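How to Run a Handheld Gripper Demonstration at an Open Day

Posted 2018-03-13 by Celeste Fonseca

These are the steps we use at Stomell when visitors come to see how robot tasks get recorded. They cover the demo floor only. Parking, sign-in and lunch are on the Prirnstead building page, and you should read that first if you haven't hosted before.

Most of our visitors have seen an industrial arm behind a fence. Few have seen a person pick things up with a handheld gripper so that an arm can be taught the same motion later. The demonstration takes 13 minutes if you keep moving. Questions usually take longer than that.

What you need

One person to demonstrate and one to talk. Don't try to do both.
Two charged handheld grippers, one as a spare.
A marker cube fitted to each gripper, clean and flat on every face.
A laptop with the Vivbridge viewer installed.
Five or six household items with different shapes.
A table for the items and another for the laptop.
Floor tape.

Step 1. Pick the items

Choose things people have at home. A spray bottle, a sponge, a mug, a folded towel and a box of tea bags make a good set. Empty the bottles. Last March we used a full one and spent the rest of the session mopping under the table.

Skip anything clear or shiny for the first pass. Glass is a fair question from visitors, and you can try a tumbler at the end if there is time, but it makes a poor opener.

Check that each item fits between the fingers before the doors open. Gunther Schwerdtfeger keeps a list of what fits and what doesn't taped inside the supply cabinet door.

Step 2. Set the floor

Put the item table where people can stand on three sides of it. Tape a line four feet back. Visitors will lean over the line, and that is fine as long as they stay out of the demonstrator's elbow room.

Run cables along the wall where you can. Tape down any that have to cross a walkway.

Turn on all the ceiling lights. The markers track best in even light, and a half-lit room gives you dropouts that you will then have to explain to a crowd.

Step 3. Start the viewer

Open Vivbridge and create a new session called "visit" plus the group name. Don't record into a working project. We lost part of a morning in the Howells set when a visitor session was saved on top of it, and Dagim Gashaw had to sort the clips by hand.

Turn on the gripper and wait for its light. Move it slowly left and right. The trace on the screen should follow without jumping. If it jumps, wipe the marker cube with a dry cloth and try again. If it still jumps, switch to the spare.

Step 4. Give the short talk

Keep it under three minutes. Our version goes like this:

"A person does the job by hand, holding the same kind of gripper the robot will use. We record where the gripper goes and when it opens and closes. After enough tries, the software can learn the motion. A simple pick takes us 300 recordings. The kitchen set we finished this winter has 1,461."

Stop there. If someone wants to hear about training, Zuzanna Szczepańska takes those questions at the laptop table.

Step 5. Show the pick

Start with the spray bottle. It has a narrow part and a wide part, so visitors can see that the place you grab it matters.

Hold the gripper level and come in from the side. Close on the bottle, lift it a few inches, and hold still for a count of two. Move it over and set it down. Open the fingers fully before you back away. Beginners pull back too early and drag the bottle with them.

Do it once at normal speed and once slowly. On the slow pass, the talker should point out the patterned cube on the gripper and say what it is for.

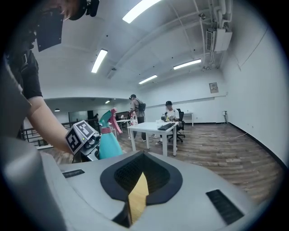
Step 6. Let visitors try

Take one visitor at a time. Hand over the gripper with the fingers open and pointing at the floor. Start them on the sponge, which is hard to get wrong, and move to the bottle if they want another turn.

Save each try. People like to see their own trace on the screen next to the demonstrator's. Tsion Negash prints a copy for school groups.

Children under ten should use both hands, with the demonstrator standing beside them.

Step 7. Close down

Stop the session and check that the clips were saved under the visit name.
Turn off both grippers and put them on charge.
Return the items to the bin marked "demo."
Pull up the floor tape the same day. It leaves glue if it sits overnight.
Write down anything that failed in the log, even if it came back on its own.

Common problems

The trace freezes when a hand covers the cube. Ask the person to move their grip lower on the handle.

The fingers close but the viewer shows them open. Restart the gripper, not the laptop.

The group is too big. We can take 100 people in a day, but only 12 at the tape line at once. Send the rest to the laptop table and swap halfway through.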